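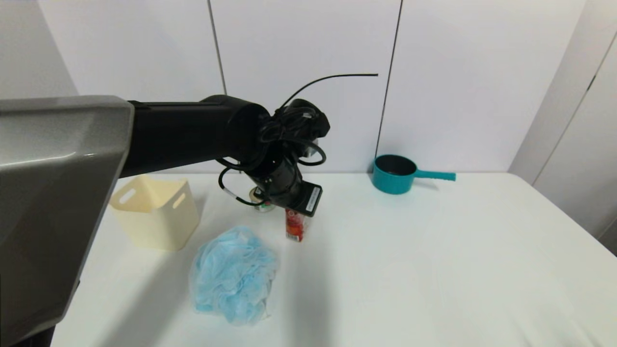 The arm over the white table

Forum > Handicapping > Small tracks and claimers

Thread: Anybody else done with the Pick 4 at Porkeo?

railbird_37
I've been playing the late Pick 4 at Porkeo since they reopened in January and I think I'm finally finished with it. Last night was the end of me. I singled the gray mare in the second leg (she was 4-5 and looked like she could win it backing up), spread in the other three, had every one of them, and she gets nosed out by a first-time starter that went off at 17-1. The thing paid $744 for fifty cents. Fifty cents! I've cashed tickets on that bet for less than I paid for my hot dog.

What bugs me is the field sizes. Two of the four legs were five-horse races after the scratches. So you're either paying to use the whole field or you're leaning on a favorite who gets beat. Is anyone making money on this or are we all just passing the same twenty bucks around?

muddytrack
Sorry about the mare. I had her too, so I was yelling at the same TV as you.

But I don't agree on the short fields. Short fields are where I want to be in a Pick 4, as long as I've got an opinion against the chalk. Everybody and his brother singles the 4-5 shot, and when she loses most of the pool is dead. That's how you get a payout like that out of a bet that normally comes back forty or fifty dollars. You were right there, you just picked the wrong leg to be brave in.

railbird_37
Easy to say the morning after though. Did YOU have the firster?

muddytrack
I did not. I said I had the mare, didn't I.

exactabox_pat
I quit the Pick 4 at Porkeo last season and went back to playing exactas and the daily double, and my stress level is way down. The pool is just too small. If you put in a ticket any bigger than lunch money you're moving your own price. I keep a notebook, and over the whole meet I was down on multi-race bets and a little up on doubles. Not bragging, the little up was a tank of gas.

The other thing is the scratches. They come so late over there that if you bet in the morning you get stuck with the post-time favorite as your replacement, and then you're on the same horse as everyone else whether you like her or not.

slowgate
Agree on the scratches. Bet as late as you can stand it. I wait until the horses are on the track for the first leg and I've still been burned once or twice, but nothing like before.

Who was the firster anyway? I missed the race, I was watching my kid's band concert (with the phone in my lap, don't tell my wife).

muddytrack
Wotine. Three-year-old filly, by nobody much, but she had a really sharp gate work two weeks back and the barn doesn't usually crank them up like that. It's in the workout tab and I flat out ignored it. She broke on top, got headed at the quarter pole, and came back on the inside. Gutsy little thing. I'd be interested to see her go long.

railbird_37
See, that's what makes me crazy. I SAW the gate work. I even circled it. Then I looked at the rider and the post and talked myself out of it, all to save six bucks on the ticket.

turfandtacos
Okay, I'm going to be the unpopular one. I think the Wotine race was a bad beat and nothing more, and you all are building a whole theory on one photo finish. The mare ran fine. She was three wide the whole turn and lost a nose. Run it back ten times and she wins seven. Singling her was correct!

muddytrack
Seven out of ten at 4-5 is fine if you're betting her to win. It's a different question when she's the single on three quarters of the tickets in the pool. You get nothing extra for being right.

turfandtacos
You get to be alive to the last two legs, which is more than I can say for most of my tickets. I see what you're saying, but I'm not going to toss a horse just because other people like her. I tried that for a year and all I did was find new ways to tear up paper.

exactabox_pat
You two have this same argument every month, you know that?

slowgate
Different question while we're here. Has anyone tried the Yensuk card? They start at 2 in the afternoon my time, so I can catch the first few at work. Fields look bigger, and there's a Pick 4 on the last four with a lower takeout than Porkeo. I only looked at the replays so far.

turfandtacos
I play Yensuk a lot. Bigger fields, yes, but a lot of those horses have no business being there, so a ten-horse race is really a six-horse race. The rail is good when it's dry. When it's wet I stay away completely, I've never figured out that surface — and I've paid for a lot of lessons.

The late double is a nice bet. Start with that and leave the Pick 4 alone for a week or so until you know the riders.

slowgate
Perfect, thanks. I'll put in a small double tomorrow and report back.

railbird_37
Might join you. I've still got $37 in the account and I swore it wasn't going back into Porkeo.

muddytrack
Entries are up, by the way. The mare is back on the Porkeo card in two weeks, second leg of the Pick 4. Six horses.

railbird_37
Oh come on.

railbird_37
What's the morning line?

muddytrack
Even money. I'm using her and one other, probably the closer from the outside. And I'm waiting for scratches this time.

turfandtacos
Single.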